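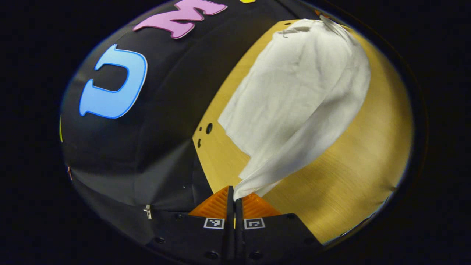 So Misau finally pushed its big update out this morning, and I've been poking at it on my TV box since breakfast (coffee went cold, no regrets). If you haven't run into it before, Misau is the free streaming app that pulls together public-domain movies, old TV episodes and a bunch of indie stuff that the filmmakers put up themselves. I've been using it as my main movie app since the spring, mostly for black-and-white crime pictures and the kind of science fiction where the spaceship wobbles.

The headline number is the catalog. The app now lists 2,298 titles, and 248 of those are new with this release. I went straight to the New tab and it's a pretty mixed bag in a good way: a lot of silent comedy, a whole shelf of westerns, and a run of Czech shorts that come from a small distributor called Hrubý. I watched two of the shorts before I remembered I was supposed to be writing this. The subtitles are in English and they lined up with the talking, which was not always the case in the old version!

Search got rebuilt too, and this is the part I'm happiest about. Before, if you typed a title with one letter wrong you got a blank page. Now it guesses. I typed "nite train" and got a list of train movies with the one I wanted in second place. You can also filter by decade, by running time and by whether something has captions. The running time filter is going to get a workout at my house, where anything over two hours gets voted down before the popcorn's done.

There's still no sign-up. You open it, you pick something, it plays. If you do want your watchlist to follow you from the TV to your phone, there's a new sync option that gives you a short code to type in on the second device. No email address, no password. My watchlist moved over fine, although it showed up in alphabetical order instead of the order I'd put things in, and I haven't found a way to flip it back.

And the watchlist has a limit now, which I missed in the release notes and then bumped right into. It tops out at 300 titles. I know, I know, who has that many movies saved. Me, that's who. I had to throw out a pile of serials I was never going to finish anyway.

I traded a few messages with Decha Khamphan, who runs the project, and asked about the cap. He told me the sync code is the reason for it: "The lists get stored in a really small space, and I picked a number that let me ship in September instead of next year. It'll go up." He also said the next thing on his desk is a proper kids' section with its own lock, and after that, downloads for offline viewing. He wouldn't give me a month for either one. I asked twice.

On the technical side, you've now got a choice of two video players. Vornberg is the default and it's the one I'd stick with on a TV box. It starts fast and it remembers where you stopped, even if you pull the plug on the thing. The other one, Lerberg, is meant for older phones and tablets. I put it on a tablet that's been living in a drawer and it played fine at the lower quality setting, but the picture froze for a second or two whenever I skipped ahead. You can switch between them under Settings, then Playback, and you don't need to restart.

A few smaller things I noticed while clicking around:

The "Continue watching" row is back at the top of the home page. It had been shoved down below the staff picks for ages and people in the forum were really cranky about it.

Dark mode is darker. The old one was a sort of navy.

The random button is still here, thank goodness, and it now skips anything you've already seen.

Casting from the phone works, but the volume buttons on my phone stopped doing anything while it was on. I had to go dig out the remote. Decha says he's heard that from other people and it's on the fix list.

One heads-up if you're updating from a version older than the spring one. The app wants to rebuild its index the first time you open it, and it looks like it's hung. Mine sat on the logo long enough that I nearly uninstalled it. Leave it alone and go do the dishes or something.

The first 2,000 people to update also get a little "early bird" badge next to their forum name. It does nothing at all. I got mine.

The update is free and it's out now for phones, tablets and TV boxes. The browser version is still on the old release, and Decha says it'll catch up once the sync code has had some more testing. If you try it and the index thing gives you trouble, leave me a comment with what device you're on and I'll pass it along to him.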